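# Cloudy tea with a skin on top, new area, is it the water?

posted 3rd December in Kitchen & Household

Moved to Clavness in August and every cup of tea since has had a brown film on it. Looks like an oil slick. Never had this at the old place, same teabags, same mugs, same milk. Taste is flat as well, sort of chalky. White bits settling at the bottom if I leave a plain cup of hot water to go cold.

Is this hard water or something wrong with the pipes? And is a filter jug worth it or am I going to be buying cartridges for ever? Neighbour says just get used to it. I'd rather not, I drink a lot of tea.

Renting, so can't have anything plumbed in.

**pestoreck_lane**

---

Hard water. Whole of that side is on chalk. Your supplier will have a page where you put the postcode in and it gives you a number in mg per litre. Anything over 300 is very hard and you'll get the film every time. Mine comes up at a bit over that and I'm only up the road.

The skin is the calcium reacting with stuff in the tea. Harmless. Ugly though.

What works, cheapest first:

- squeeze of lemon in black tea, film goes. No good if you take milk obviously
- stronger brew, less time sitting about
- bags sold for hard water, they do make a differnce to the taste
- jug filter

I've had a Velow jug for ages. Does the job. Change the cartridge when the tea starts going dull again, ignore the little light on the lid, it's just a timer. Keep the jug in the fridge or at least out of the sun or it goes green inside.

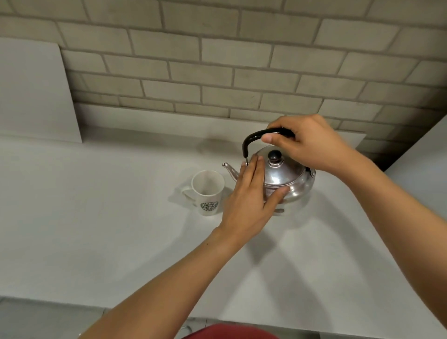
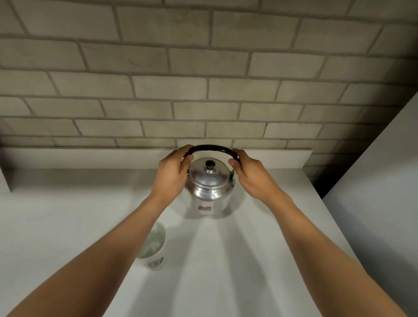 Descaling is the other half of it and people forget. Old scale flakes off into fresh water so you can have a perfect filter and still get bits in the cup. Mine's a plain metal kettle with a black handle over the top, and with polished ones like that the outside can look spotless when the inside is like a cave. So take the lid off and look. Citric acid from the baking aisle, 2 tablespoons in 800 ml of water, bring it up to the boil, switch off, leave for 10 minutes. Pour away, rinse, boil once with clean water and chuck that too. Vinegar works but your kitchen will stink of chips and so will the first few cups. Don't use it on anything with a non-stick lining without checking.

Then empty it at night. Don't reboil yesterday's. That alone cut mine down loads.

**tallowgate**

---

mine did this too. used to buy bottled water just for tea, mad really. now I just drink coffee

**bev_on_the_hill**

---

Agree with most of the above but would check one thing first. Are you filling from the cold kitchen tap? If the flat has a tank, the hot tap and sometimes the bathroom cold come off that and you don't want to be drinking it whatever the hardness.

If it's brown *before* you add the tea, different problem altogether, ring the landlord.

On jugs, Chuang do one that takes a bigger cartridge, lasts me longer than the Velow did but it's a pig to fit in a fridge door. Either is fine. They don't take everything out, so you'll still be descaling now and then, just not as offten. Shower head will need doing as well while you've got the citric acid out. Tie it up in a freezer bag with the same mix and leave it over lunch.

**norrin_t**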